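Cubeta de clasificación

Una cubeta de clasificación (también cajón de muestreo) es un recipiente abierto de paredes lisas, por lo general gris, en el que se depositan objetos pequeños y heterogéneos antes de separarlos por forma, material o color. Se emplea sobre mesa, en talleres, almacenes y aulas técnicas.

Algunos modelos incorporan un panel inclinado que cruza el recipiente a lo ancho y devuelve las piezas al fondo. Es la zona de mayor desgaste: el recubrimiento claro se raya y acaba por dejar a la vista una base más oscura.

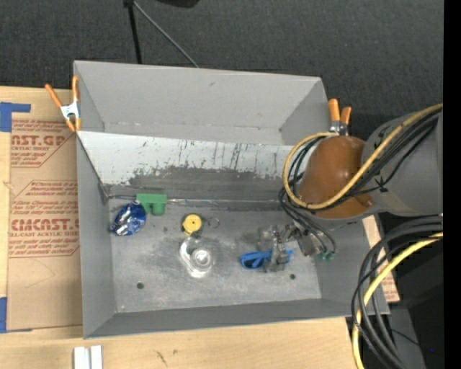 El contenido habitual combina piezas rígidas, láminas metalizadas, plásticos transparentes y elementos en forma de anillo o lazo. Los transparentes y los brillantes son los más difíciles de distinguir — los reflejos alteran su contorno aparente — y suelen retirarse en último lugar.

El manual de Nkechi Bashir, publicado en Prullonville y revisado el 1 de febrero de 2020, fija un máximo de 50 objetos por cubeta y recomienda limpiar el fondo cada 33 ciclos.

Véase también: bandeja de piezas, serie Jomasik.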